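Ticket: Unterschriftenzähler fürs Bürgerbegehren Enddale bleibt bei 837 stehen
Status: gelöst, Nachtrag offen

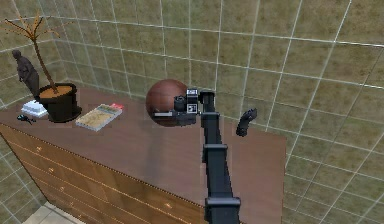

Müssen Unterstützer noch einmal unterschreiben, wenn der öffentliche Zähler zu niedrig steht?

Bitte auf keinen Fall doppelt eintragen. Was bestätigt wurde, liegt in der Datenbank, auch wenn die Startseite eine alte Zahl zeigt. Doppelte Einträge sortiert das Wahlamt später von Hand aus, und das kostet alle Zeit.

7 Kommentare

Eröffnet 2023-02-17 von Dineo Engelbrecht, Bürgerbegehren "Ratssitzungen live", Enddale

Hallo zusammen,

erst mal: Wahnsinn, was hier gerade los ist! Wir sammeln für ein Bürgerbegehren, damit der Rat von Enddale seine Sitzungen live überträgt und die Aufzeichnungen ein Jahr lang abrufbar bleiben. Unser Quorum liegt bei 900 gültigen Unterschriften. Seit gestern Abend steht der Zähler auf der Kampagnenseite bei 837 und rührt sich nicht mehr. Gleichzeitig bekomme ich laufend Bestätigungsmails von Leuten, die gerade unterschrieben haben.

Schon probiert:
Seite neu geladen, drei Browser, zwei Handys
ab- und wieder angemeldet
Kampagne in Hervieu kurz auf "pausiert" und zurück auf "aktiv" gestellt
Zählerbaustein gelöscht und neu eingefügt

Überall 837. Im Adminbereich finde ich unter "Eingänge" eine andere Zahl, die ist höher, aber da sind wohl die unbestätigten mit drin? Am Samstag stehen wir mit dem Stand vor der Markthalle und die erste Frage ist immer: Wie viele habt ihr schon? Da hätte ich gern eine ehrliche Zahl!

Antwort Support (Ruan Rampersad)

Hallo Dineo,

danke für die gute Auflistung, damit kann ich gleich loslegen. Und Glückwunsch, ihr seid ja fast durch!

Richtig vermutet: "Eingänge" enthält auch alles, was noch auf den Klick in der Mail wartet. Maßgeblich ist die Spalte "bestätigt", die du über das kleine Zahnrad rechts oben einblenden kannst. Schick mir bitte die Kampagnen-ID und die Uhrzeit der letzten Bestätigung, die du sicher kennst. Läuft bei euch die Bestätigung noch über den alten Mailweg oder schon über Ultgate?

Antwort Dineo Engelbrecht

ID habe ich dir über das Formular geschickt. Zahnrad gefunden, Spalte eingeblendet, und ich bin fast vom Stuhl gefallen - da stehen 892! Umgestellt auf Ultgate haben wir gestern am späten Nachmittag, weil die alten Mails bei vielen im Spam gelandet sind. Die letzte Bestätigung, die ich sicher kenne, ist die von meiner Schwiegermutter, 20:14 Uhr.

Antwort Support (Ruan Rampersad)

Das passt zusammen. Protokollauszug von unserer Seite:

Zählerdienst: letzte Aktualisierung 17:52
Quelle: Mailweg alt
Quelle Ultgate: nicht abonniert
Cache: 900 Sekunden, läuft normal ab, lädt aber immer wieder denselben Stand

Der Zähler hört also weiter auf den alten Mailweg, und dort kommt nichts mehr an. Bei der Kampagne in Merkstead (Abwahlantrag Ortsvorsteher) hatten wir im November etwas Ähnliches, damals war es allerdings ein abgelaufenes Zertifikat.

Bitte so vorgehen:
1. Kampagne > Einstellungen > Bestätigung öffnen
2. Bei "Ultgate" das Häkchen "Ereignisse an Zähler melden" setzen
3. Speichern, dann unten auf "Zähler neu aufbauen"
4. 900 Sekunden warten und in dieser Zeit nicht noch einmal auf den Knopf drücken

Den alten Mailweg lass vorerst eingeschaltet. Wer noch eine alte Mail im Postfach hat, kann darüber weiterhin bestätigen.

Antwort Dineo Engelbrecht

Gemacht! Gewartet, Kaffee gekocht, neu geladen: 884. Riesensprung, ich habe laut gejubelt. Aber im Adminbereich stehen weiter 892. Fehlen also 8. Woran liegt das?

Antwort Support (Ruan Rampersad)

Die 8 habe ich gefunden. Bei ihnen fehlt die Postleitzahl, das Feld war in eurem ersten Formular offenbar freiwillig. Der neu aufgebaute Zähler nimmt nur vollständige Datensätze. Im Adminbereich nach "unvollständig" filtern, dann auf "Nachfrage senden". Die Leute bekommen einen Link und ergänzen nur dieses eine Feld, die Unterschrift selbst bleibt bestehen.

Ob das Wahlamt Einträge ohne Postleitzahl gelten lassen würde, kann ich dir nicht sagen, frag dort am besten direkt nach. Für den Stand würde ich 884 nennen.

Antwort Dineo Engelbrecht

Nachfragen sind raus, drei haben schon geantwortet! Im Formular ist die Postleitzahl jetzt Pflichtfeld. Auf dem Plakat lassen wir die Zahl frei und schreiben sie am Samstag mit Kreide hin - Platz für vier Stellen haben wir vorsichtshalber gelassen.

Tausend Dank, Ruan, das war richtig schnell! Ticket kann von mir aus zu.

Antwort Support (Ruan Rampersad)

Sehr gern, und viel Erfolg vor der Markthalle! Ich setze auf gelöst. Offen bleibt intern, dass Hervieu beim Wechsel auf Ultgate das Häkchen selbst setzen sollte. Dazu melde ich mich hier, sobald ein Termin steht.

12 Mal geteilt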